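About Funov

Funov designs and builds suspension and brake parts for track-day and club racing cars. The company was set up in Skukham to supply dampers to local hillclimb entrants, and it still works from the same site, now extended twice. The original unit houses the machine shop. The newer buildings hold assembly, the damper dynamometer and the stores.

Our main product is the Waka damper, a monotube unit with separate adjustment for compression and rebound. It is made in 3 body lengths and supplied with springs to suit the weight of the car. Each damper is run on the dynamometer before dispatch, and the trace is kept against its serial number. Owners who send a unit back for rebuild receive both traces, old and new, for comparison.

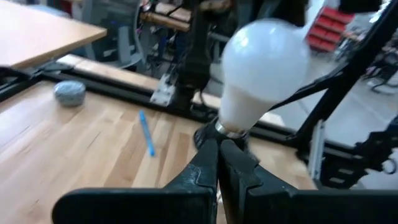
Brake work accounts for the rest of our output. Under the Bakalis name we make two-piece discs, mounting bells and caliper brackets, mostly for cars whose makers no longer list uprated parts. Drawings are taken from the customer's own hub where no data exists. Small electrical items for the paddock are sold through the same counter: battery isolators, rain lights and white bulbs with a frosted globe like the one shown, for use in awnings and workshops. Bakalis discs are bedded by the customer, and a printed procedure is packed with each pair.

Funov employs 58 people, most of them in machining and assembly. Typical production runs are between 200 and 500 pieces. One-off parts are accepted when the machine shop has capacity — usually in the winter months — and are quoted from a drawing or a sample.

The rebuild service is busiest in February, ahead of the first test days. Units sent for rebuild should be drained of external dirt, labelled with the owner's name and packed without springs. Visitors are welcome at the trade counter, which opens at 8.30 am. Workshop visits are by appointment only.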